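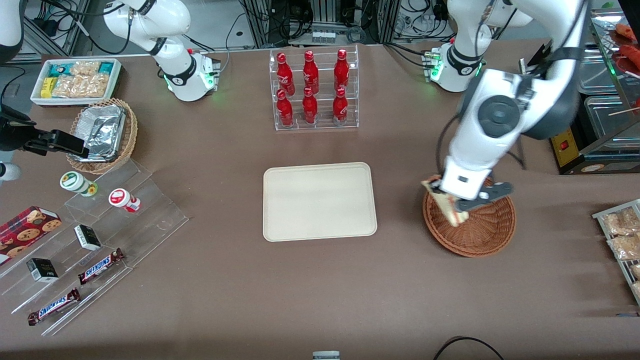
Evetti Counter Gripper, Soft Hold Kit
Part no. 542-B
For Pumgate two-arm serving counters
In stock. Ships in 9 business days.

Overview

The Soft Hold Kit replaces the finger pads and the grip settings on Pumgate two-arm counters used for packed food. It was put together after a fault found in September on counters running the first release of the Pada control software. If your counter handles wrapped sandwiches, pastries or other soft goods, read the fault notice on this page before you order or install anything.

Fault notice

On affected counters, the gripper can keep closing after it has already made contact with a soft item. The controller looks for a firm stop before it ends the close move. Bread and film give way slowly, so the stop comes late or is missed. The fingers then close to their full travel limit.

Operators reported three results:

- Sandwiches pinched through at the base, with filling pushed out into the wrap.
- Wrap caught in the finger joint, so that the item did not drop when the gripper opened.
- An arm moving on to its next position with the item still hanging from one finger.

The third case is the one that matters most for safety. The arm treats the hand as empty and travels at full speed. In one report a sandwich was thrown clear of the counter, and a customer reached in over the table to get it while the second arm was still moving. There was no injury. The arm stopped on contact, as it is meant to.

Bottles, boxed goods and bars are not affected. They are stiff enough to trigger the stop in the normal way.

Which counters are affected

Counters with serial numbers ending in 173 or lower, running Pada release 1, with the standard hard finger pads. The serial number is on the plate on the underside of the left arm base. The release number is shown on the start screen. Counters delivered with the Soft Hold Kit already fitted have an S after the serial number and need no changes.

What to do until the kit is fitted

Take soft goods off the pick list. Keep the customer side of the counter closed off while the arms are powered. Do not try to fix the problem by turning down the arm speed. Speed has no effect on how far the fingers close.

If an item is stuck in the gripper, press the stop button and wait until both arms are still. Open the fingers by hand with the release lever, then remove the item and any loose film. Check the joint for torn wrap before you restart.

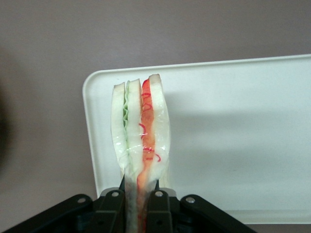 Wrapped three-slice sandwich gripped at the base, seen from the wrist camera.

What's in the kit

- Two pairs of soft finger pads
- Pad screws and driver
- Pada release 2 on a USB stick
- Test block for the grip check
- Printed fitting guide

Release 2 adds a close limit for each item on the pick list. It also checks the wrist camera view after every drop. If the gripper does not look clear, the arm holds its position and the counter calls for an operator.

Fitting

Allow 69 minutes for both arms, including the grip check. Power must be off at the wall, not just at the stop button. Install the software after the pads. Release 2 will not pass the grip check with hard pads fitted.

Fitted pads should be wiped down daily and replaced when the surface starts to shine or split.

Price and ordering

Free of charge for affected counters. Send the serial number of the counter to Baloyi Service, and include any fault logs you have saved. For all other counters the kit is $173, pads and software together. Pads are also sold separately in pairs.

Baloyi Service handles returns of damaged grippers. Please remove all food residue before shipping.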